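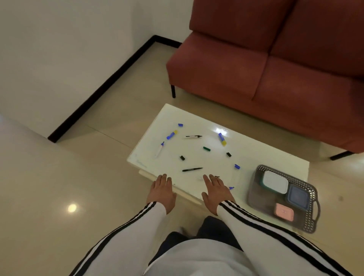 Grippers for small parts: Calska against Clisix

23 April 2021

Print this post | E-mail this to a friend

I've had both grippers on the bench since September and finally got through the same set of jobs with each. The work is stationery: markers, caps, glue sticks. It's cheap stuff and it rolls, so a sloppy grasp shows up straight away.

The Calska is a plain parallel jaw, 300 grams, with rubber pads. It picks up a glue stick lying at any angle. Loose caps are harder. The pads are wider than a cap is tall, and if the wrist is a degree or two out they hit the table first. I filed the ends down a bit and that helped.

Search this site... Go

The Clisix has 3 fingers and weighs 800 grams, which the arm notices. It centres round things nicely.

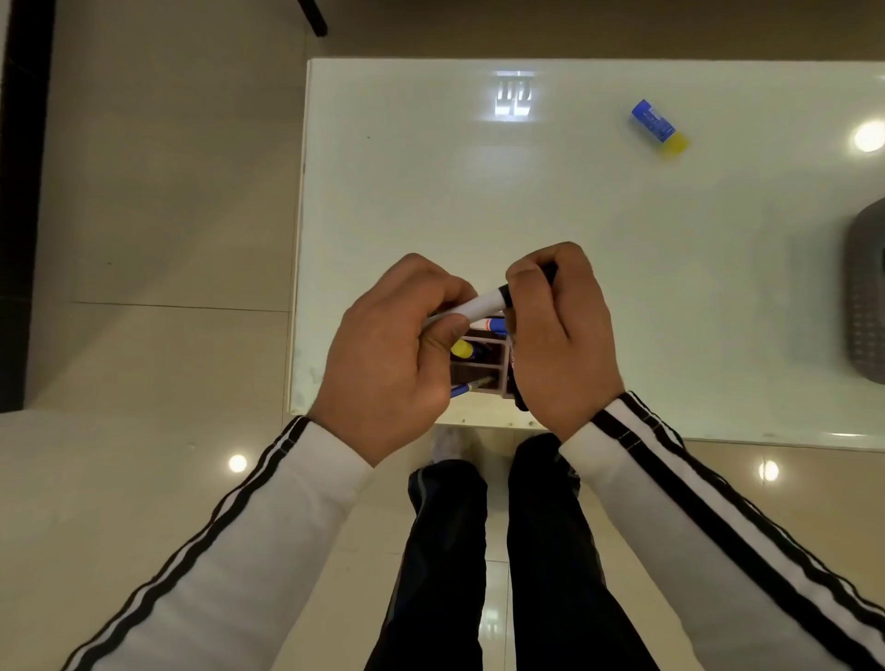

Capping is a job for two arms. One holds the barrel, the other brings the cap on, and the holding side needs more grip than I'd allowed. With the Calska the barrel slipped back through the pads until I turned the force up. The Clisix held, but its fingers got in the way of the other arm.

Osvaldo Russo lent me his Fjeld controller for the last week. Its force reading is much less noisy than my Flukum, and I could set a proper stop for when the cap seats. I'll keep the Calska on both sides and start saving for the Fjeld.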